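Katuler: a word list of household talk

Hi, and thanks for opening the README before the data (I never do). Katuler is a plain list of the words families make up and use at home. The thing you call the remote. The name for the last slice of bread. Whatever your grandmother shouted when somebody left a door open. I've been collecting them for five years, first in a notebook and then in a spreadsheet that got much too wide, and now it's a proper set of files with 3,000 entries in it.

I'm Bjartur Hviid, I'm not a linguist, and I do this in the evenings. Please keep that in mind when you get to the part about spelling!

What's in the folder

words.csv is the main file, one entry per row. places.csv gives the town or region for each entry, if the sender wanted to share it. notes.txt is where I put everything that wouldn't fit in a column, and it's my favorite file of the lot. There's also a small folder called old, which holds the notebook entries before I cleaned them up. Don't build anything on old. I keep it so I can check my own typing.

The columns in words.csv are: id, word, meaning, room, who_started_it, still_used, and source. Most are what they sound like. The room column is the one people write to me about, so it gets its own section.

The room column

Early on I noticed that people remember these words by walking through the house in their heads, so I started asking for them that way. Kitchen first, then hallway, then wherever they like. You get much better answers than if you say "tell me your family words," which mostly makes people go blank and then email you at 11 at night with six good ones. 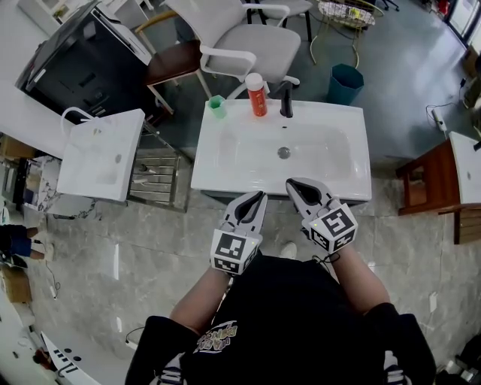 Bathroom words are the richest group by a long way, and I didn't see that coming. Everybody has one for the hair in the drain. Lots of people have one for the cup that lives by the faucet, and it doesn't matter if it's a nice one or a little green one at the corner of the sink like this, it gets a name and then it can never be called a cup again. In one house in Fornau it was "the mayor." Spray cans get named too, usually after the noise. I've tagged all of these as bathroom, even when the sender told me the word had moved to the kitchen later on, so if you're counting words per room you may want to read the notes first.

If an entry has no room, the field says none. If the sender couldn't remember, it says unsure. I used to leave both blank and I'm sorry about that, it made a mess for anyone using the first version.

Spelling

Most of these words had never been written down before somebody typed them into my form. So I keep the sender's spelling, always, even if two cousins send the same word and spell it two ways. They get two rows and the same number in the source column. "Fosta" (a sock with no partner) is in there as fosta, fawsta and phosta, and I'm told there was a real argument over the last one.

Capital letters are gone from the word column. Accents stay.

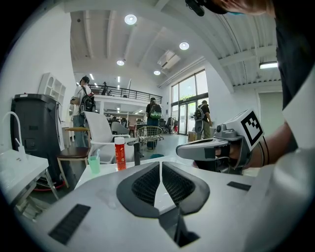 Numbers in words stay too, so if somebody wrote "2spoon" you'll find it as 2spoon. The only thing I change is stray spaces at the beginning and end, which were breaking the sort.

Things that are wrong with it

Around 100 rows have a meaning that just says "you know, the thing." I've written back to those senders and some have answered. The Navarro batch, which came in all together one October after a family reunion, leans very heavily on food, and it pulls the kitchen numbers up. And still_used is only true for the day the person filled in the form. Families stop saying things.

Using it

Go ahead, for anything you like, as long as you don't try to work out who the senders are. First names that were part of a word have been left in with permission. If you find a mistake, open an issue and give me the id number of the row. New words go through the form, one word per form please, and do fill in who_started_it if you can. "My brother, by accident" is a perfectly good answer.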